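30 de dezembro de 2025
Caderno de bancada. Avaliação do kit de recolha manual Brilletine (fornecedor: Wovport)

Prosseguiu-se a avaliação do kit em regime de empréstimo, com 2 unidades de mão. O plano acordado com Volodymyr Horobets prevê 16 tarefas com objetos têxteis e flexíveis; a de hoje é a do boné. As almofadas de espuma dos dedos mantêm-se as de origem, conforme solicitado pela Wovport.

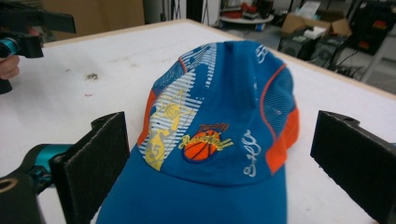 No que respeita à preensão lateral da copa, o critério adotado é o seguinte: o tecido pode ceder, mas a pala não deve rodar sobre a mesa. A espuma é espessa e obriga a abrir os dedos mais do que o manual indica. Fica por esclarecer se o fornecedor disponibiliza uma versão mais fina.

O contrato de serviço proposto cobre nearly 2000 episódios, valor que se considera insuficiente para o conjunto completo. Solicitar revisão antes da assinatura.

Pendente: limpar o tampo da mesa; confirmar com a Gutier o prazo dos dedos sobressalentes; enviar a V. Horobets a folha de calibração, ainda com os valores de julho.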